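Corpus Jornadlow – étiquettes d'entretien textile

Fiche de données, version 2
Mise à jour : 7 avril 2021

Présentation

Jornadlow est un corpus de transcriptions d'étiquettes d'entretien et de composition relevées sur des vêtements et du linge de maison. Il sert à étudier la façon dont les consignes de lavage sont rédigées, traduites et abrégées d'un fabricant à l'autre. La version 2 contient 187 fiches, toutes relues. La version 1, diffusée en interne seulement, n'est plus maintenue.

Le corpus ne contient que du texte et des codes de symboles. Les photographies prises pendant la saisie ne sont pas distribuées.

Contenu de l'archive

fiches.csv – une ligne par article, encodage UTF-8, séparateur point-virgule
symboles.csv – table de correspondance entre les codes internes et les pictogrammes d'entretien
fibres.csv – noms de fibres normalisés, avec les variantes rencontrées
LISEZMOI.txt – le présent document
LICENCE.txt

Champs de fiches.csv

id : identifiant de l'article, stable d'une version à l'autre
lot : Fostcombe ou Clutden, selon le lieu de collecte
categorie : une valeur parmi 8 (haut, bas, chaussant, sous-vêtement, manteau, accessoire, linge de lit, linge de toilette)
support : tissé, imprimé, bande, carton, transfert
texte_brut : transcription à l'identique, fautes comprises
texte_norm : transcription normalisée
composition : fibres et pourcentages, dans l'ordre de l'étiquette
symboles : suite de codes séparés par des espaces
lisibilite : 0 (illisible), 1 (partielle), 2 (complète)
remarque : texte libre, souvent vide

Collecte

Les articles viennent de deux lots. Celui de Fostcombe a été constitué à partir d'un dépôt de vêtements d'occasion, celui de Clutden à partir de linge courant, en partie neuf. La saisie a commencé en mars. Chaque étiquette a été transcrite deux fois, par deux personnes différentes, puis les écarts ont été repris sur l'article lui-même.

Les articles sans aucun marquage ont été écartés. Lorsqu'un article portait plusieurs étiquettes, elles forment une seule fiche, et le signe | sépare les textes dans texte_brut.
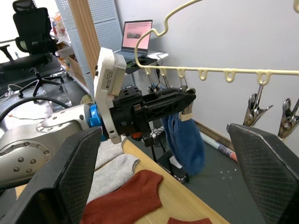 La catégorie « chaussant » a demandé des règles à part. Les chaussettes ont rarement une étiquette cousue, et le marquage se trouve le plus souvent sur l'emballage ou directement sur la maille. On rencontre aussi une petite bande près du bord, comme la bande beige de la chaussette bleu foncé ; elle se code « bande » dans le champ support, même quand elle ne porte que la taille. Une bande sans aucun texte ne suffit pas à créer une fiche. Les deux chaussettes d'une paire partagent le même identifiant. Si l'une manque, la fiche est conservée et la remarque indique « dépareillée ».

Règles de transcription

La casse est respectée dans texte_brut et supprimée dans texte_norm. Les sauts de ligne deviennent des espaces. Un caractère illisible est rendu par un point d'interrogation entre crochets, un passage illisible par trois. Les numéros de lot et de commande sont remplacés par NUM. Les noms de marque sont remplacés par MARQUE, sauf quand ils font partie d'un nom de fibre.

Les pourcentages sont repris tels quels. Quand le total n'atteint pas 100 ou le dépasse, rien n'est corrigé et la remarque porte la mention « somme ». Le cas est fréquent sur les étiquettes qui décrivent séparément le tissu, la doublure et le rembourrage.

Pour les étiquettes multilingues, toutes les langues figurent dans texte_brut. Le champ texte_norm ne garde que le français, ou l'anglais s'il n'y a pas de français.

Normalisation

Les noms de fibres ont été ramenés à une forme unique avec l'outil Bhat, fourni séparément. Il travaille à partir de fibres.csv et laisse intact tout nom absent de la table. « Élasthanne » couvre ainsi elastane, spandex et les graphies à un seul n. « Polyamide » et « nylon » sont fusionnés, ce qui peut gêner certaines études ; la forme d'origine reste disponible dans texte_brut.

Limites connues

Le lot de Fostcombe comprend beaucoup d'étiquettes usées, et la lisibilité 1 y est surreprésentée.
Les symboles de séchage anciens n'ont pas tous d'équivalent dans symboles.csv. Ils reçoivent le code X9.
La catégorie « manteau » est trop réduite pour être exploitée seule.
Les accents manquent souvent sur les étiquettes imprimées – ils ne sont rétablis que dans texte_norm.

Le corpus ne doit pas servir de guide de lavage. Certaines consignes se contredisent sur une même étiquette et ont été laissées en l'état.

Changements depuis la version 1

Ajout du champ lisibilite
Fusion de « drap » et « housse » dans linge de lit
Séparateur virgule remplacé par point-virgule
Suppression des doublons entre les deux lots

Licence

Réutilisation libre avec mention du nom du corpus et du numéro de version. Les corrections sont acceptées sous forme de fichier CSV contenant l'identifiant de la fiche, le champ concerné et la valeur proposée.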